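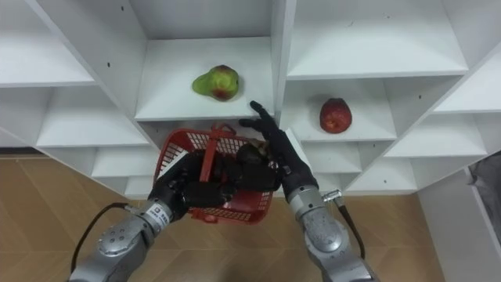

Wednesday, late. Day three of eating less stuff out of packets, and I am already a bore about it. I told the woman at the bakery counter that I was "off white flour for the month," and she said okay and served the man behind me. I bought a seeded roll out of shame. It cost more than lunch.

The plan, written on the back of an envelope on Sunday night with a glass of wine in the other hand, was simple. Fruit where I can see it. Soup twice a week. No more standing at the fridge at eleven with the door open like I'm waiting for a bus. So far I have kept the fruit part, if keeping it means owning it. The bananas went from green to leopard while I was at work, and I have plans to freeze them, which is where bananas go in this house to be thrown out in February.

Went to Drilau after work for the soup things. They have moved the lentils again. They used to be by the rice, then by the canned fish, and now they are in an aisle called World, next to the crackers, as if lentils had come back from a gap year. I walked past them twice. Leeks, carrots, celery I will use one stick of. Twenty minutes in line behind a couple having a fight over coupons in very polite voices. I was on her side. 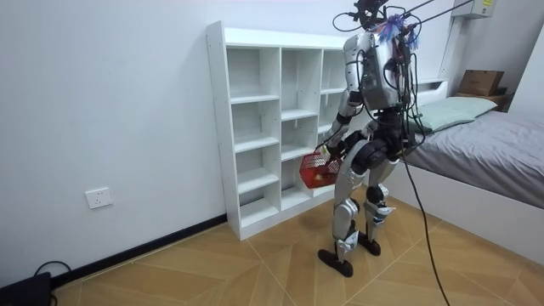
White shelves, white wall, tiled floor.

Made the soup. The recipe says 40 minutes and I gave it 30, and the lentils let me know. Put it back on, sat down with the crossword, forgot the soup, and remembered it by smell. The bottom inch is now a kind of paving. The top part is fine - good, even, if you don't dig. I had two bowls and felt like a person in a magazine for as long as it took to see the pot.

The pot is soaking. The pot will be soaking on Friday too, I know myself.

The Stirnano app, which I put on my phone in the same burst of virtue, says I ate 868 calories for dinner. I don't see how it can know, seeing as I typed in "soup, big." It then gave me a badge with a leaf on it. I don't want to be pleased by a leaf. I looked at it again while I brushed my teeth.
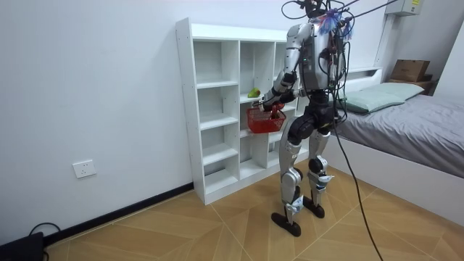 My sister called during the crossword and asked how the healthy thing was going, in the voice she uses for my hobbies. I said very well, thank you. She reminded me of the bread machine. I reminded her of the rowing machine, currently holding up her coats, and we left it there and talked for an hour on the subject of Mom's gutters.

Tomorrow: leftover soup, top part only. Apple for the bus. Call the gutter people before nine or they all go out on jobs. Walk home the long way if it's dry, past Ramalho, where they put the almond cakes out half price after six, and keep walking.

Or go in and get one. Almonds are a nut.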